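橄榄球装备的日常收拾：球、头盔、护肩和那一堆湿衣服

赛季一开始，家里玄关和洗衣机旁边就会堆满东西。下面是我家几年下来用着顺手的办法，主要针对业余联赛和校队的美式橄榄球装备，腰旗队的可以跳过头盔和护肩两段。

比赛用球

真皮球怕泡水，也怕暴晒。雨天打完，先用干毛巾把水吸掉，再放在通风的地方阴干，不要靠暖气，也不要用吹风机。皮面上的泥等干透了再刷，湿的时候刷只会把泥压进颗粒里。刷子选马毛的，硬塑料刷会把颗粒磨平，磨平以后接球就发滑。

新球太滑，可以先用微湿的布擦一遍，再用马毛刷顺着一个方向刷，隔天重复，做到手感发黏为止。我用的是Prusine的皮革膏，一次挖黄豆大小，涂多了会吸灰。合成革的球不要上膏，用湿布擦就够了。

充气之前在气针上蘸一点甘油或者清水，直着插进去。干插容易把气嘴里的橡胶顶坏，之后就一直慢漏气。长期不用的球放掉一部分气，不要放到瘪。

头盔

每次训练后把内衬朝上放，别扣在地上。能拆的衬垫两周拆一次，用温水加几滴中性洗洁精手洗，冲净，平铺晾干再装回去。外壳用软布擦，不要碰酒精、汽油和除胶剂，这些东西会伤壳体，表面看不出来。要去掉旧贴纸，拿吹风机的冷风档配食用油慢慢揭，揭完用洗洁精水擦干净。

面罩的螺丝每周拧一遍。Erkard那种短柄十字螺丝刀放在球包侧袋里正合适，比赛日也用得上。螺丝锈了就换，不要喷除锈油，油会流到衬垫里。下巴带的按扣松了直接换整条，别用钳子夹。

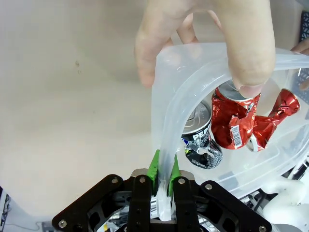
护肩

护肩的味道主要来自绑带和里层海绵。整副放进浴缸，加温水和一小杯白醋，泡半小时，用软刷刷绑带，再冲两遍。不要和漂白剂混用。冲完挂在粗衣架上，里层朝外，底下垫一条旧毛巾接水。冬天要晾2天才干得透，没干就收进包里，下次拿出来味道比原来还重。

铆钉和弹力带一个月看一次。弹力带拉开后回不去的就该换了，自己换的话，新旧两条并排量好长度再剪。

球衣和球裤

回家先把球衣从包里掏出来，这一步比用什么洗衣液重要得多。草渍用冷水加少量洗衣液浸着，夜里10点以后不想动机器，泡到第二天早上也行。血渍一定用冷水，热水一烫就定住了。号码朝里翻过来洗，不放柔顺剂，不进烘干机。我们家那件51号穿了三个赛季，印字还没有裂。

裤子里的护垫要先抽出来。忘了抽的话，甩干时护垫会在筒里打成一团，洗衣机晃得厉害。护垫单独手洗，按左右配对夹好再晾。魔术贴洗之前先扣上，不然会把网眼布勾出毛。

球鞋

鞋钉里的泥，等干了以后两只鞋对着磕，剩下的用旧牙刷剔。鞋垫抽出来另外晾，鞋里塞报纸，两三个小时换一次。可换的鞋钉每个赛季至少全部拧下来一次，螺纹上抹一点凡士林再装，否则到要换长钉的时候拧不动。去Skatham球场打客场的话多带一套长钉，那边排水不好，三月份场地还很软。

球包和收纳

空包每周倒过来抖一次，用湿布擦内里，拉链敞开放一夜。拉链发涩就拿蜡烛头蹭几下。包里放一小袋小苏打，一个月换一次，用旧袜子装，扎紧口子。

赛季结束后，所有东西洗净晾干再入库。我家用Yin牌的搁板，一共6格，头盔放最上层，球放中间，鞋在最下面。护肩不要叠压，时间长了肩拱会变形。地下室潮的话放除湿盒，梅雨季勤看着点，水满了就倒。

牙套

每次用完冷水冲，牙刷轻刷，放在有孔的盒子里。不要用热水，会变形。边缘咬穿了就换新的，煮牙套的时候按包装上写的时间来，多煮几秒就贴不住了。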